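12 October 2019

Quick one, train in a bit, no time to tidy this up.

Spent most of the week on the handling rules for sharp things. Eleven pages when I got hold of them. Six now. Could be fewer but I was told to leave the glossary alone, so the glossary stays, all of it, including the entry for "object".

Background for anyone who missed the last post: we've got an arm that picks things up off a worktop and puts them in trays. Kitchen drawer stuff mostly. Spoons, pegs, tape, bottle openers. Fine. Then somebody put knives and scissors on the list and suddenly everyone wanted a standard. The big machinery standards are all about guarding and stopping and risk assessment, quite right too, but they don't tell you which end of a potato peeler to grab. So you write your own. Hendriks (the firm, they do our safety reviews) wanted it in writing before they'd sign the next stage off.

The old draft said, and I quote, "sharp items shall be grasped in a safe manner". That was it. That was the rule. You could drive a bus through it.
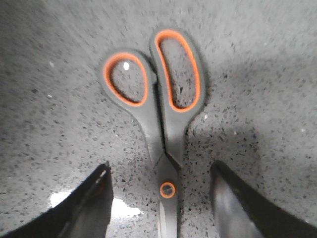
A rule about sharp things has to say where the fingers go, in words that two people would read the same way. My first go was "grip by the handle". Lovely for a bread knife. Useless for scissors. Two handles, both loops, and on a pair like this one they aren't even the same size, so which one? Grab a single loop and the other half is free to swing. Now you've got an open pair of blades hanging off a robot and a rule that says you did it right. The fingers here are lined up either side down by the pivot, with the blades shut, and that's much nearer what I'd want written down. Squeeze across there and you're holding both halves together. So the new wording is "closed, across the pivot or as near to it as the item allows, both halves held". Ugly sentence. Keeping it.

Other things that went in, in no order:

- **Closed before lift.** If the blades are open the arm leaves them where they are and a person shuts them. No nudging them shut with the gripper. We argued for ages over this and I won.
- **Point down or point away.** Never across the side where people stand. The old draft said "away from the operator", which assumed one operator, standing still. Have they met us.
- **Slow with a blade.** 188 mm a second, top speed, any time something sharp is held. Silly number, I know. It came out of the stopping tests on our own arm and I refuse to round it up, and rounding it down just starts the argument again. Don't copy it, do your own test.
- **Drops stay dropped.** If it falls, everything stops, and a person picks it up with the arm powered down. No retry.
- **Hands.** No reaching in to straighten something while a run is live. Even if it's nearly right. Especially then.

What I took out was mostly adverbs. "Carefully", "appropriately", "adequately". If you can't check it, it isn't a rule, it's a mood. I also binned a whole page on gloves which had been pasted in from the Brollo site, where they handle sheet metal and really do need a page on gloves.

Still stuck on glare. Shiny blade, shiny worktop, light in the wrong place, and you can get a white blob sat right where you want to see an edge. I've got a line saying check the lighting before each session but that's a "carefully" in disguise, isn't it. Check it for what? Against what? Astonance have a reference card they put down at the start of the day and compare, might pinch that. If you've done somthing better please tell me.

Also stuck on who's allowed to change the list of items. At the moment anyone can add one. I want a second person to look at anything with an edge or a point before it goes on, and there's grumbling becuase it slows things down. It takes 8 minutes. I timed it. Put it in the rule as well, the second look, not the eight minutes.

Draft goes to the Desura lot next, they're running the same sort of setup with a bigger arm, so all my numbers will be wrong for them and hopefully the words won't be. They want to have it in use by January. Fine by me if the comments come back before then, last time they came back as a photo of a printout with biro on it.

Right, train. Will put the six pages up once the glossary row is over. Comments are open, be nice about the pivot sentence.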